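Buscar en la web Buscar Recetas Limpieza Taller en casa Suscríbete

Cuando el brazo aprieta de más: cables, tirones y un susto en la mesa del taller

Por Ximena Salinas · Septiembre
41 compartidos · 6 comentarios

Los que leéis esta página desde hace tiempo sabéis que yo venía de las mermeladas y de quitar manchas de cera, y que lo de los brazos robóticos de sobremesa entró en casa por culpa de mi sobrino y se quedó por culpa mía. Me encantan, qué le voy a hacer. Pero el domingo pasado tuvimos un disgusto con el nuestro y prefiero contarlo despacio, con sus consejos, por si le ahorro a alguien el mal rato (y el olor, que tardó toda la tarde en irse).

Estábamos practicando lo más sencillo del mundo, que es acercar la pinza a una pieza, cerrarla y volver a abrirla. En una de esas, la pinza se cerró y ya no quiso abrir. El motor seguía empujando con un zumbido bajito, casi simpático, y yo, en vez de cortar la corriente, me puse a mirar la pantalla del ordenador a ver qué decía. No decía nada. Cuando quise darme cuenta olía a plástico caliente y el servo de la pinza estaba para tirarlo. Lo desmontamos esa misma noche y encontramos un cable pellizcado en la muñeca, con la funda abierta justo donde dobla.

Desde entonces, antes de encender, paso revista a los cables con el brazo quieto y desenchufado. Los que van sueltos alrededor de la muñeca son los que más sufren, y conviene dejarles un poco de holgura, una curva generosa, sin que lleguen a engancharse en nada. Las bridas, flojitas, que apretadas cortan.

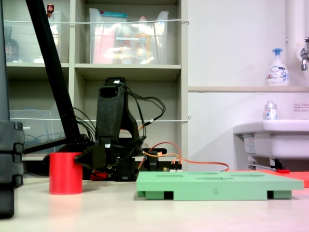 Zohreh Parsa nos escribió que a ella le pasó algo muy parecido y que el cable no tuvo la culpa: había puesto el límite de fuerza al máximo para que no se le cayeran las piezas, y el motor se pasaba el rato peleando contra algo que no cedía. Ahora lo deja bajo y lo va subiendo poquito a poco, y si la pieza resbala prefiere pegar una tirita de goma en los dedos de la pinza.

Me pareció tan sensato que lo copié enseguida. Eso sí, la goma hay que ponerla con el brazo apagado, y limpiando antes la superficie con un paño apenas húmedo, o se despega a los dos días.

Otras cositas que he ido apuntando en la libreta:

El interruptor, al alcance de la mano que no usáis para el ratón. Yo tenía la regleta debajo de la mesa, detrás de una caja, y agacharse a buscarla con prisas es de lo más tonto que he hecho este año.

Con un fregadero cerca, nada de tocar enchufes con las manos recién lavadas. Secáoslas bien, y la fuente de alimentación siempre lejos de las salpicaduras.

Tandas cortas. Trabajo 12 minutos y descanso tres, y en la pausa acerco la mano a la carcasa del motor, ya sin corriente. Si noto que quema, se acabó la tarde.

No metáis los dedos para liberar una pieza atrapada. Primero se corta, luego se sujeta el brazo (al perder la fuerza puede caerse de golpe, ¡avisados quedáis!) y después se abre la pinza con paciencia.

El servo nuevo ya está puesto y de momento abre y cierra como una seda. Me falta cambiarle la funda al cable viejo, que lleva desde el lunes con cinta aislante.

Compartir · Guardar · Ver los 6 comentarios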